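We lost an afternoon in February to a cable. The arm at Tredik reached for the far side of the bin, the slack caught, and the connector pulled half out of its socket. The gripper stopped reporting its force. The software read the silence as zero and kept closing. 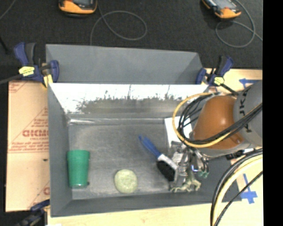
The arm over the picking bin, with a cup and a brush among the objects.

Hilde Michiels wrote it up as operator error. I disagree. A missing reading should stop the machine, every time, and that rule belongs in the controller. Stijn Martens had asked for it after 19 dropped readings in one night. He was told it would slow down testing.

It would. I would take 50 needless stops over one grip that closes blind, and I think the people who have to reach into that bin should get the deciding vote.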